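Lanz felt table cover, light gray, after two months of daily use

Posted Sun 17 November

Our dining table is oak, oiled instead of varnished, and it marks if you look at it. We eat on it, pay bills on it and, in the school year, do homework on it. I had used a vinyl cloth from Umlow for years and was tired of how it stuck to my forearms in summer. In September I ordered the Lanz cover in light gray, in the 58 inch width. It cost $53 with shipping. I paid for it myself.

What you get

One flat piece of felt, folded in four inside a paper sleeve, and a card with washing instructions. There is no backing and no non-slip layer. The edges are cut and left raw. I was worried about that, but they have not frayed except at one corner where the cat has an interest.

The folds took nine days to drop out on their own. The card says to use a cool iron through a towel. I tried that on one half and it did speed things up, though it also flattened the nap a little, and in a low evening light I can still tell which half I ironed. I would skip it and wait.

Size

Lanz lists the finished width as 58 inches, and mine measures that. The length is cut to order in whole inches. I asked for enough to hang four inches over each end and it came out right. If your table has rounded corners, the extra felt sticks out in points. You can trim it with sharp scissors. I did two corners with kitchen scissors and two with proper fabric shears, and the difference is easy to spot.

Noise and feel

This is the best part of it. Plates go down quietly, and so do keys and laptops. The surface is warm on the arms. Writing on a single sheet of paper is bad, because the pen pushes through into the felt. You need a pad or a magazine underneath. My old Umlow vinyl was better for that, and for nothing else.

Slipping

On oiled wood it moves. Lean on the table to get up and the cover comes with you, an inch or so at a time. After a week of tugging it straight I bought a thin rubber mesh from Pevano, sold for use under rugs, and cut it a hand's width smaller all round. The cover has stayed put ever since. It still gets shallow wrinkles, mostly where people sit, and they smooth out by hand.

Heat

I use trivets and suggest you do too. The felt is thick enough for a mug of coffee. I once put a soup bowl straight on it for a whole meal, and the oak underneath had a faint pale ring that went away with oil. Lanz makes no claim about heat on the sleeve or the card, so that one was my own fault.

Stains

Water beads for a few seconds and then soaks in, so be quick. Coffee came out with cold water and dish soap. Tomato sauce came out on the second try. Candle wax did not come out, and I have turned that end toward the wall. Crumbs sit in the surface and need a brush or the hose of the vacuum, as wiping with a cloth just moves them along. The flecked color hides a good deal between cleanings. Fruit I leave right on it, with no plate, and an orange has yet to leave a mark.
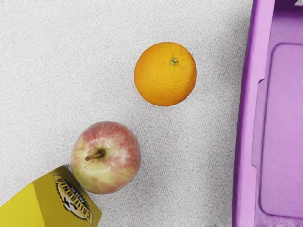 Mine went pale in a stripe where the sun comes in, and I had the same light gray. I wrote to Lanz and they told me to flip it, which I did. The underside is a touch rougher but looks fine. Have you washed yours yet? Mine lost almost an inch in length at the cold setting.

I have not put it through the machine so far, and after reading that comment I will probably keep to spot cleaning. The card says hand wash or cold machine, dry flat, and mentions no shrinkage. Four inches of overhang would cover an inch of loss, but anyone ordering an exact fit should add some.

Compared with the Wustov

Before this I borrowed a Wustov cover for a weekend. It is thinner, has stitched edges and a grippy back, and costs more. It stays flat without any help. It is also louder under plates and has a plastic smell that was still there when I gave it back. If you don't want to cut rubber mesh, get the Wustov. I prefer the Lanz and would order it again, in a darker gray.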